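Home Projects Join in News Contact

We use cookies to remember your settings. Accept Manage

Call for participants: teach our arm to pick up cups

The Ullari project is looking for 26 people to drive a simulated robot arm from home and help us build a set of examples it can learn from. We have 2,422 runs already -- and we'd love yours!

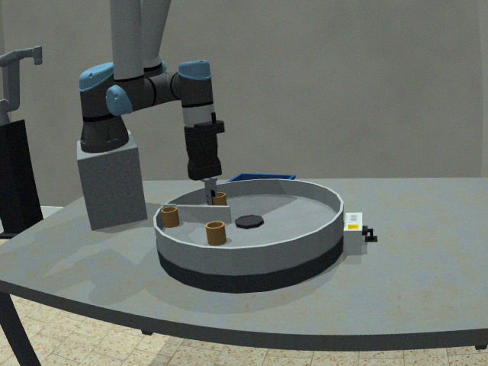 What you'll do

You steer the arm over a round tray and go for the brown cylinders standing in it. The divider makes it tricky, and that's the fun of it.

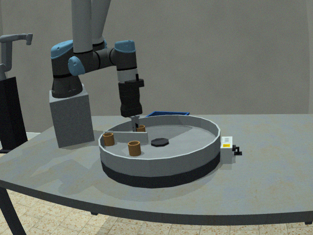 Time and pay

Each session lasts 40 minutes, any time between 9 am and 8 pm, and we pay £20 a session. Most people do two or three in July. You can switch to the wider view, with the blue bin beside the arm's base, whenever you lose your bearings.
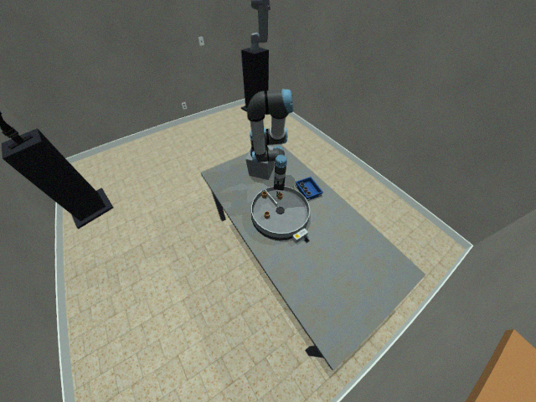

Who can apply

Anyone over 18 with a laptop, a mouse and a steady connection. Gamers, knitters, complete beginners -- all welcome. Clumsy attempts are useful to us too, so please don't practise first. Write to the Ullari desk at Brivine with your name and the hours that suit you.

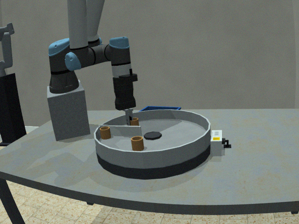
Posted by Parveen Gilani, Ullari project, Brivine

Yung-ching Yu runs the practice call and will answer any questions about the controls. Places go in the order people write in.

Related
Akbulut: testers wanted for spoken instructions
Emen: part-time labelling work
Notes from our spring sessions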